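Search this blog
Go

Learning to read a bus timetable again
Posted in September by M. Obradović

I gave up the car in spring. The insurance was due, the clutch was going, and I worked out that I drove it twice a week, mostly to the supermarket and back. I sold it to a man from Netusberg and bought a bus pass with some of the money.

The first month was harder than I expected. I hadn't used a bus regularly for years and had forgotten how much of it is timing. The 33 goes from the bottom of our road to Hanitz every 30 minutes during the day, then drops to once an hour after half past six. I learned about the second part by standing in the rain outside the chemist's.

The printed timetable at the stop is out of date. It still shows the old route past the brickworks, which stopped before I moved here. There is an app called Plurnness that gives live times, and it's fairly good in town, but out past the ring road it just repeats the timetable with a green dot next to it. I've learned to trust it as far as the hospital and no further.

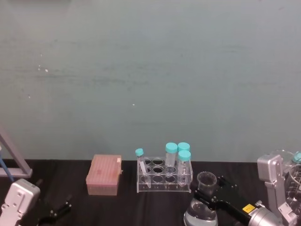 Shopping is the main thing that has changed. I used to do one big shop and fill the boot. Now I go three times a week and carry what I can in a rucksack and one bag. Tins and potatoes go on separate trips. I spend a bit less, mostly from not picking up things I'd have to carry. Cat litter I have delivered.

The drivers are mostly fine. One of the morning ones waits if he sees you running, and one of the evening ones doesn't. The seats over the back wheels are the warmest, but you feel every pothole on the Hanitz road, and there are plenty. If I have a book with me I sit on the left, where the sun doesn't come in.

What I miss is going anywhere that isn't on the way to town. My sister lives in a village that gets 2 buses a day, one at ten past seven in the morning and one back at four. A visit used to take an afternoon and now it takes the whole day, so I go less often and stay for lunch. I've thought about hiring a car for those weekends. The place by the station wants a large deposit and closes at noon on Saturdays, so I haven't got round to it.

The winter timetable starts next month. According to the notice on the bus, the last 33 will leave Hanitz earlier than it does now, though it doesn't say by how much. I'll put the new times up here when I have them.

Contact | © M. Obradović | Back to top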